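Table and Mat Check, Drinks Corner
Friday, before we open up
Filled in by: Tayla Paewai

1. Foam tiles flat, no lifted corners: OK
I ran my hand over both sides and nothing rocked or curled. Mogens asked me to push down hard near the join this time (he caught his sleeve on it in April and has not let it go!), so I did, and it stayed put.

2. Join between tiles fully pressed together: OK
It's the jigsaw kind, so you can feel it with a fingertip even when it's locked properly. Please don't mark it as a fail just for being bumpy. If a tab pops up when you press next to it, then it's a fail and you come and find me. 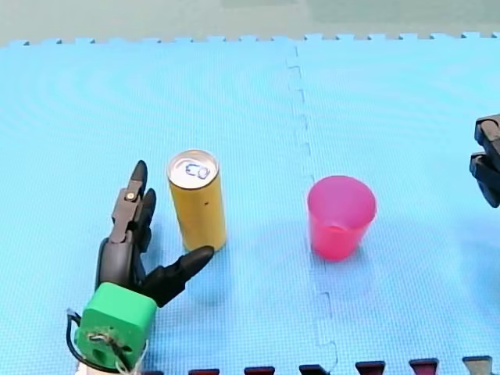 Item 2. Seam between the blue tiles, yellow can on the left one and pink cup on the right.

3. Nothing standing across the join: OK
Can on one tile, cup on the other, and I'd love it if we all stuck to that. A tall skinny can on top of those little tabs makes me nervous, and I'm the one who ends up with the paper towels.

4. Cups are plastic, no glass on the table: OK
The pink one is fine. I know the glasses from the Plullow set are prettier, Rangi, but they stay on the shelf. I checked for cracks around the lip with my thumb, and you should too.

5. Cans checked for dents, sharp rims and leaks: OK, see comment
I wiped a paper towel under the yellow one and it came away clean. Rim felt smooth all the way around. My comment is really about the form, which still says "tins and jars" from the old Wainwright sheet. Can somebody fix that before we print another 500?

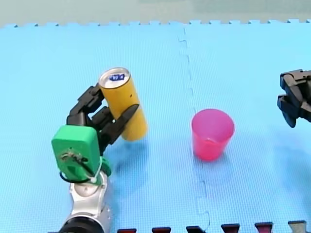
Skorero Activity Room Team

6. Can stands steady when set down: OK, with a note
It's a tall narrow thing and the foam has a bit of give, so set it down straight and let go slowly. Flynn likes to plonk them down from a height. Flynn, please don't. If it leans after you let go, move it to another spot on the same tile and try again before you write anything.

7. Far edge of the mat: OK
We never put the border strips on, so the little teeth show all along the back. I'm happy with that as long as none of them are torn. Mereana wants the strips and has found them in the Derkero catalog (item 453 if anyone else is keen), and I've said I'll ask. 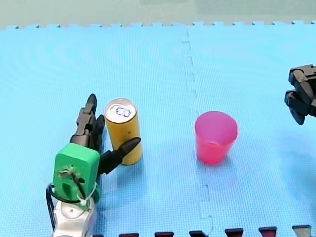 Anyway, until I hear back about the strips, just look along the teeth and write down any that are ripped or folded under. A quick look is plenty, you don't need a ruler.

8. Mat cleaned since last check: NOT DONE
My fault, I ran out of time. Warm water and a drop of dish soap, then leave it to air dry before anything goes back on it. Don't use the spray from under the sink, it leaves the foam slippery.

9. Walkway by the table clear of bags: OK
It was after I moved mine.

To do before the next check: item 8 (me), new wording for item 5 (Rangi, if you're willing), answer on the strips (me again). The finished sheet goes in folder 3915, signed at the bottom please, even if everything's a yes.

Signed: Tayla P.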